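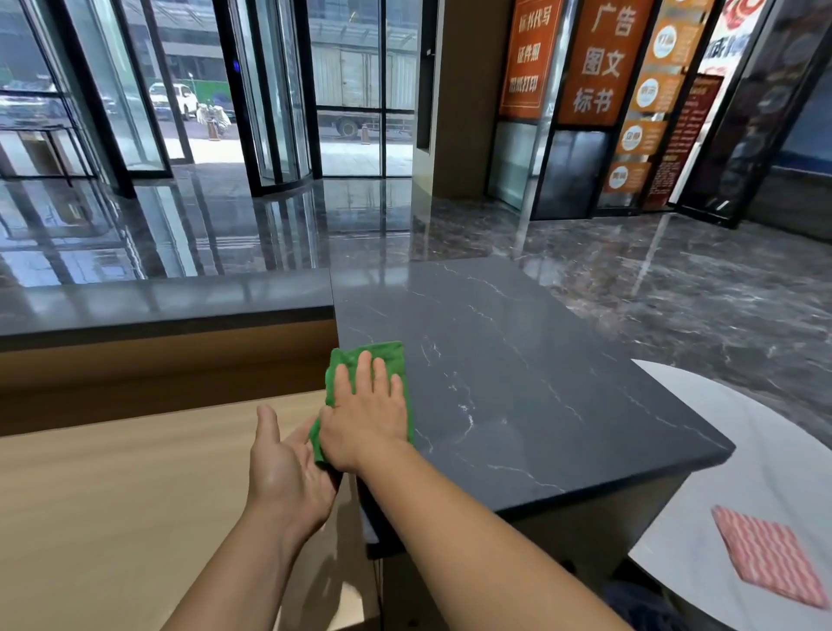

Section 4. Recording your wiping and cleaning examples

By now you should have the head camera charged, the strap fitted, and the Lokia recorder app talking to it. If any of those three is still giving you trouble, go back to Section 3 and sort it out first. I've tried starting a session with a half-working strap and I ended up with a whole morning of ceiling.

This section covers the cleaning tasks, and mostly counters, because that's what the Lokia learning system is weakest at right now. It has seen plenty of picking up and putting down. It has seen far less of a hand pushing a cloth along an edge or into a corner, and those are the moments it needs from you. You do the job the way you'd normally do it, the camera sees what your hands are doing, and the system learns from lots and lots of people doing the same kind of thing a little differently.

I wrote this part with Zaid Hamdan, who has recorded more counters than anyone else on the Ulum side, and where we disagreed I've mostly gone with him.

4.1 Before you put the camera on

1. Get permission for the place, in writing. A front desk or lobby belongs to somebody, and a nod from the person on shift is not enough. The form is in the Hakstead folder, called Site Permission.

2. Pick the surface and decide where the job starts and ends. One surface, or one connected set of surfaces, is one task.

3. Move anything private out of view. Visitor books, badges, mail, phones with the screen lit, keys with room numbers on them.

4. Check what the surface is made of and what's allowed on it. Plain water on the cloth is the default. If the site has its own cleaner, ask whether you can use it and write down what it is.

5. Push your sleeves up or wear short ones. Either is fine, as long as your wrists stay free of fabric. Take off a smartwatch if the screen lights up when you move.

6. Bring two cloths in different colors. I like a strong color that won't blend into the counter - bright green on gray stone is great, gray on gray is hopeless.

Caution: Never use a bleach product or anything that stings your eyes while wearing the head camera. You'll be leaning in closer than you think.

Caution: Watch for drips on polished floors. Put down the wet floor sign from your kit before you begin, and leave it there until the floor is dry.

4.2 Setting the camera angle

7. Stand at the counter in the position you'll work from. Put the camera on and tighten the strap until it doesn't slide when you nod.

8. Open the preview in the app and hold both hands out over the surface, as if you were about to wipe. Both hands should sit in the lower two thirds of the preview, with some of the surface showing past your fingertips.

9. Now reach for the farthest spot you plan to clean and look at the preview again. If your hands slide out of the top, tilt the camera up one click. If all you get is forearm, you're too low over the counter. Straighten your back a bit.

10. Lock the tilt screw. Finger tight is plenty. Shadi Darwish stripped one with a coin and we had to wait for the part.

Note: It's normal to see a good deal of the room behind the counter. You don't have to point the camera straight down to get rid of it. The system does better when it can tell where the surface sits in the room.

Note: If people are walking through, wait. You can pause a session for as long as you like, but you can't pause in the middle of a take.

4.3 Recording a take

11. Press Start in the app and wait for the two beeps. Keep your hands in view during the beeps.

12. Say the name of the task out loud, just once, in plain words: "wiping the front edge of the counter," or "wiping the lower shelf." Then stop talking. I know it's tempting to narrate the whole thing! I did it for my first week. It doesn't help, and somebody has to strip it all out.

13. Do the job at your ordinary speed. Slowing down to be helpful is the most common problem in new people's takes. The hands get stiff and careful and it looks like nobody's way of cleaning anything.

14. Use both hands if you normally would. One hand wiping while the other steadies you, holds the loose end of the cloth or catches crumbs is exactly the sort of thing we're short of. Don't hide the spare hand behind your back.

15. When you refold or turn the cloth, do it over the surface where the camera can see. A lot of people drop their hands to their waist to refold, and then the cloth comes back a different shape with no explanation.

16. When you're done, lift both hands clear, hold still for a breath, and press Stop.

A good take usually lasts under 2 minutes. If yours run much longer, you're probably doing more than one task, so split it up.

4.4 Edges, corners and sunken surfaces

Flat open counter is the easy part, and to be blunt we have loads of it. Please spend most of your time on the places where a cloth doesn't lie flat.

Front edges. Wipe toward yourself and over the edge, and keep going down the face if the edge is a thick one. Cup your other hand under the cloth if that's how you'd catch the dirt at home. Do one take from the left and one from the right.

Inside corners. Press the cloth in with your fingers and work outward. Don't worry about how tidy the cloth is. 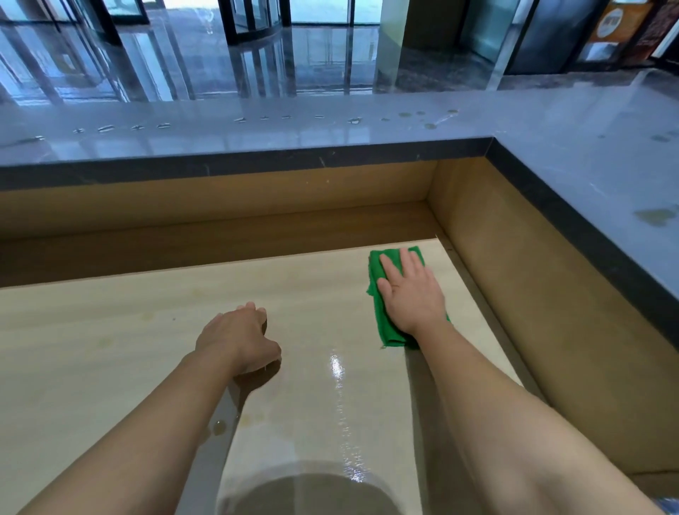 Two-level desks deserve a session of their own. You've got a high top for visitors and a low surface for whoever sits behind it, and your arms have to work over the one while your head stays clear of the other. I put these off for ages and I shouldn't have, they're the most useful thing I've sent in. Get your weight settled before you press hard in the far corner: right hand spread on the crumpled cloth, left hand braced lower down on the panel, and you can push properly without toppling forward. Leave the wet marks where they are between takes, too. A shiny streak down the pale board and a few beads of water by your hand are good material, and so are the spots along the marble above. The system has to learn what a damp surface looks like, and a desk you've secretly dried off with a paper towel between takes teaches it nothing.

17. Record the high top and the low surface as separate tasks, with separate names.

18. If there's a narrow channel or gap beside the low surface, give it its own take. Fold the cloth over one fingertip and run it along.

19. Check your own shadow. With lights overhead your head will throw one onto the surface, and a soft one is fine. If it covers your hands completely, shift your feet and try again.

20. For old stains that won't come out, try for as long as you really would, then give up. Mark the take "Stain remained" in the app. Takes where the dirt stays put are worth just as much as the clean ones, so please don't delete them.

Caution: Mind your forehead on overhanging tops. The camera adds a bit of length to your head, and you'll forget it's there.

4.5 How many takes, and what to change

For each surface we ask for 14 takes. That sounds like a lot, and Zaid wanted more, so be glad. Nearly 5 of those usually get dropped in checking, for blurred hands or a missing start, which is why we don't ask for fewer.

Change one thing at a time between takes. Some things worth changing:

The cloth (color, or folded versus bunched up)
Which hand does the wiping
Where you're standing
How wet the cloth is
The direction you work in

Don't change the camera tilt halfway through a surface. If it gets knocked, stop, reset it using steps 8 and 9, and begin a new session. Qusai Semaan once spliced two tilts together thinking it would pass, and it did pass, and then we spent days wondering why the wrist positions jumped.

Note: Please don't make a surface dirty on purpose with anything you couldn't explain to the site. A few drops of water or some dry crumbs are enough.

4.6 Checking and sending

21. Before you leave the site, play back the first take and the last one. Look for your hands, the cloth, and a clear start and finish. If the last one is foggy, the lens got splashed somewhere along the way, so step back through until you find where it started.

22. Wipe the lens with the dry lens cloth. Use the one in the small pouch and keep it away from the cleaning cloths.

23. Fill in the session card in the app: the surface material, what was on the cloth, right or left handed, and anything odd that happened. "Phone rang, stopped halfway" is a perfectly good note.

24. Flag any take where a stranger's face is close enough to recognize. The Sandhu team blurs those before anyone else sees them, but flagging saves them a hunt.

25. Plug the camera in, join a trusted network and press Send. Leave the app open until the bar turns solid. Big sessions can take a while, so I set mine going and make dinner.

26. Don't clear the card until you get the message saying the session was received.

4.7 If something goes wrong

Only one beep at the start. The card is nearly full or not seated. Stop, push the card in until it clicks, and try again.

Hands blurred in every take. There isn't enough light for the speed you're moving at. Move nearer a window or turn on the desk lights. Please don't slow down to fix it.

Bright glare off the counter. Polished stone will do this. Turn your body a quarter step and check the preview. A bit of reflection is fine, as long as you can still see the edge of the cloth.

Camera creeps down your forehead. Tighten the back strap first, then the top one. If your hair is freshly washed, wear the thin cap from the kit.

App says "Task name not heard." Lobbies echo. Type the name in after the take, there's a box for it under Details.

For anything to do with the recorder, write to Dirk Schwerdtfeger. For site permissions, or if somebody at a site changes their mind partway through, stop recording and write to Shadi Atallah that same day.

Section last changed 13/02/2025. Sinks and faucets are in Section 5.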